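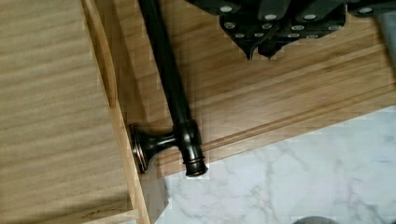

Zohreh Tabrizi asks whether a towel bar with a dark bronze finish may be cleaned with the same spray used on the taps. It may not. Bathroom sprays often contain acid or bleach, and either can strip the colour from the raised rings and rims, where wear shows first.

Care of dark metal fittings

Wipe the bar once a week with a soft cloth wrung out in warm water and a drop of washing-up liquid. Rinse the cloth, wipe again and dry at once. Scouring pads and metal polish should not be used on this type of finish.

A thin coat of clear furniture wax, applied twice a year and buffed by hand, will help to protect the metal. Residents are advised to try it first on the underside of the bar.

Before fitting to wood

Lay the bar against the timber and mark the centre of each flange in pencil. Drill a pilot hole narrower than the screw. In softwood boards, stop the drill at a depth of 21 mm by winding tape round the bit. Tighten with a hand screwdriver; power drivers tend to crush the grain beneath the flange.

Place a folded towel under the fitting whenever it is set down on finished wood, as the rim of a flange will mark the surface.

Spare screws should be kept in a labelled envelope with the fixing instructions.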